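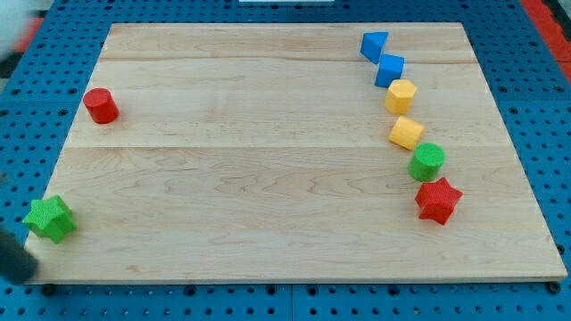
**Final Report: Planning and Promotion of a Student Concert Series**
Course project, Live Music Management
Submitted October 20, 2020
Prepared by Hanna Głowacki, Ville Manninen and Lindiwe Cele
Project advisor: Armindo Peixoto

## 1. Purpose

The project team was asked to plan a series of small concerts in Gostidby and to report on ticket sales, promotion and costs. The working budget was $3000, provided by the department. All performances were held outdoors in Drullum Park, with seating set according to the rules of the city.

## 2. Program

The series had 9 performances. Local acts were chosen from 41 applications. Each application was scored by two team members on sound quality, stage experience and fee. Where the scores differed widely, the advisor listened to the recordings and made the final choice. The folk duo Sosik opened the series, and the Ghasemi Quartet played the closing night.

## 3. Ticket Sales

A total of 594 tickets were sold. Roughly half were bought through the online form and the remainder at the gate. Sales were weakest for the second performance, which was moved to an earlier start time with two days' notice. Several ticket holders wrote to say that they had not received the message. Refunds were issued to all who asked.

## 4. Promotion

Posters were placed in shops and at bus stops, and short audio clips were sent to the campus radio station. Teodor Sowa of the station agreed to air them before the evening news. The team did not ask buyers how they had heard about the concerts, so the effect of each method cannot be compared.

## 5. Recommendations

- Add one question to the order form on how the buyer learned of the event.
- Sign artist agreements before posters are printed.
- Collect a phone number with each order for schedule changes.
- Book the sound technician for the full series under a single contract.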